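Notebook > Visitor Access > Stedska

Entries Index Maps Older Search

November 2025

Checked the "Getting Here" page for the Stedska museum against the real walk. The page says it is easy to reach by road, rail and bus. I have doubts about all three.

Road: the lot on Lozano Street has 28 spaces, and the page calls this "ample parking." For a school day, no. The sign at the turn faces traffic leaving town, so drivers coming in never see it.

Bus: the 502 from Gostevo does stop nearby. The page says the stop is 200 meters from the door. Maybe in a straight line. The path goes around the old customs house and climbs the whole way. I would not send anyone with a stroller up it on our say-so.

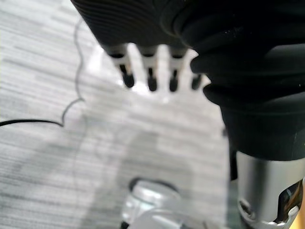 Rail

Kondum station is 2000 meters out by the route on the station map. "A short stroll," says the page. Whoever wrote that drove. There are no sidewalks past the bridge, and the brown signs quit at the second corner, so you guess.

Draft wording, to be argued over:
- Give the walking distance, never the straight line.
- Say "uphill" if it is uphill.
- Drop "you can't miss us." I missed it once, and I had the address in my hand.
- Winter hours: the page and the door disagree. I trust the door until I see the December schedule.

Still open: is the side entrance step-free? The leaflet says yes. I found it locked, so that stays unconfirmed. Want to try the 502 again on the return leg, as the timetable looks hopeful to me.

Comments (3)

The side door needs a call to the desk first. Put the phone number next to it.

You're being hard on the parking. I got a space in the afternoon no problem.

One space on one afternoon doesn't change my mind. Try it at opening time.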